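Planning Equipment for a Mobile Robot Lab
Unit 7 handout – Budgeting and site survey
January 2019

Reading before class: the Loltport case file, sections 2 and 3. Bring a calculator.

1. Where we are

Last unit covered sensors and drive bases. This unit is about money and floor space. Most of the marks lost on the term project are lost here, usually on items left off the list.

2. The Loltport case

Loltport is fitting out a teaching lab for indoor mobile robots. The request covers two Fudholm drive bases, one arm to be shared between them, and simulation seats for the class. The order has to be placed by the end of April or the money goes back to the general fund. Treat that date as fixed in all your work.

3. Purchase price and everything else

The quoted price of a base is the easy part. A full budget line also includes:

Batteries and a second charger
Freight and unpacking
Mounting plates and cables
Spare wheels, bumpers and fuses
Staff time for setup
Training for whoever runs the lab
Yearly service

In the case file, freight and unpacking come to $800 and mounting plates and cables to $400. Yearly service is $2,000 and starts in the first year. Students often put service in year two. Read the terms in section 3 again before you do.

4. Spreading the cost

Use straight-line figures for this course. A set of spares costing $1,599 and kept for three years is charged at $533 a year. Do not mix straight-line figures with cash figures in the same column. If you need both, use two columns and label them.

Salvage value is zero unless the case file says otherwise.

5. Simulate first, then buy

The Loltport plan buys Simiyu simulation seats before any hardware is ordered. A simulated home can be used to check door widths, turning room and handle reach while the quote is still open. If the base turns out too wide for a doorway, the change costs an afternoon of work – after delivery it costs a return shipment.

Simulation has limits, and your plan should state them. Floor grip, door weight and handle stiffness are only as good as the numbers typed in. Leave a line in the budget for testing on real doors.

For the survey exercise, go through each view of the simulated home and write down anything that affects what you would buy. Floor surface changes, handle type, door swing and small items left on the floor all count.

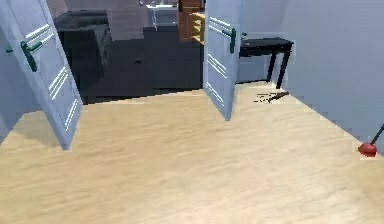 Figure 7.1. Simulated home, open doors with lever handles and a darker floor in the room beyond.

Points to work through with Figure 7.1:

Both doors are already open. A plan based on this view alone says nothing about opening a closed door, so the arm needs its own test.
The change from light wood to dark gray may be a rug or another floor. Ask for the edge height before choosing wheels.
The plunger by the right wall is the kind of object a low sensor has to pick up. Check the mounting height in the quote.

6. Comparing quotes

Clovano has quoted for the arm with service included. Fudholm has quoted for the bases with service listed apart. Put both in the same form before comparing them, and note the date each quote expires.

7. To hand in

One budget sheet covering three years, one page of survey notes, and a short paragraph saying which item you would cut first and what the lab would lose by it. Show your working for every total.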